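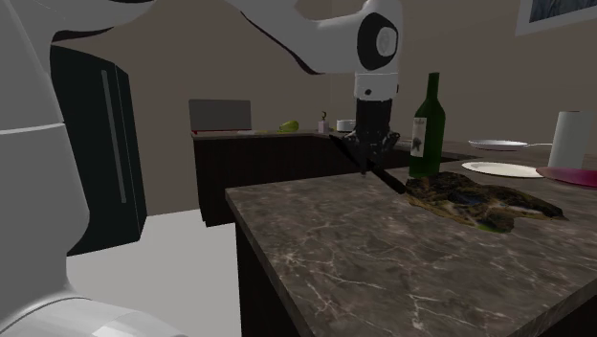

Thitima Intarasuk wants to know why we spent most of a semester fixing the setup of a kitchen cell when the assignment said "make it pick things up," and whether any of that counts as robotics. Fair question, and she asked it on our draft page in front of everybody, so I'm going to answer it in the report itself.

Short version: it wasn't picking things up. We inherited the Rulten cell from last year's group, a simulated robot arm set up at a kitchen island, and it came with a one-page readme and a lot of confidence. Our job (me, Samran Inthanon and Aba Abubakari) was to get it running again in the new version of the simulator and then keep it running long enough for the other teams to use it. So this is a maintenance report, more or less. I liked it way more than I thought I would!

What was wrong when we got it

The first time we loaded the cell, the arm came down over the island and kept going until the fingers were inside the marble. No error message, nothing. The physics engine shoved back and the whole arm started to buzz. Samran's guess was the controller gains and mine was the countertop collision mesh, and we wasted a full Wednesday arguing before Aba just opened both files and looked. The mesh was fine. The tool offset was wrong. Somebody had swapped the gripper model and left the old length in the config, so the robot thought its fingertips ended well above where they really did.

Fixing that was one line. Finding every other place where that number had been copied by hand took the rest of the week. It was in the planner config, the grasp script, and (why??) a comment that another script was reading as text.

Thin stuff on a flat counter

Once the offset was right, bigger things like the wine bottle were easy. The long black utensil was the problem child. It lies almost flat on the counter, so there's hardly any height to work with — go a hair too low and the fingertips hit stone, a hair too high and they close on air. We used it as our test object for everything after that, on the theory that if the cell could handle the utensil it could handle the rest of the dinner table.

We set up a batch of 300 runs. Each one started with the gripper hovering just over the utensil, then descend, close, lift, and check if the thing came up with it. With the corrected offset and nothing else changed we got 172 good lifts. That's not great. When we went through the bad ones, a lot of them had the fingers closing at the wrong angle. The utensil sits diagonally to the counter and the wrist was coming in square with the robot base, so it pinched one side first and spun the thing away.

We changed 2 things after that. The wrist now lines up with the long side of the object before it starts down, and the descent slows way down for the last bit and stops on contact force, where before it just trusted the height number. Same batch again: 267 good lifts. I may have yelled in the lab.

Looking after it

This is the part I'd want somebody to hand me on day one. Boonsong Khamphan from the Zesalik team started using our cell in November and broke it twice without meaning to, both times by dragging the island a little to make room and saving the scene. Now the startup script checks the island position against a saved copy and refuses to run if they don't match. It also drives the fingertips to a known point on the counter and compares. If that check fails, look at the tool offset first. Don't touch the gains. Samran will deny ever saying it was the gains.

The offset lives in one file now and everything reads from it. If you swap the gripper, measure the new one with the fingers closed and again with them open, since the tips move a bit as they spread. We keep both values.

Stuff we didn't get to

The cloth. It's in the scene and we mostly planned around it. Soft things need a totally different grasp check and we ran out of time. Thongchai Intarasuk suggested borrowing the cloth settings from the Trirell project, and I think that's where next year's group should start. The slow descent is also really slow, and there's probably a safe way to speed it up for tall objects.

So yes, Thitima, I'm counting it as robotics. Setup files and the batch logs are in the shared folder under "kitchen cell, current." Ignore the one called "kitchen cell, final."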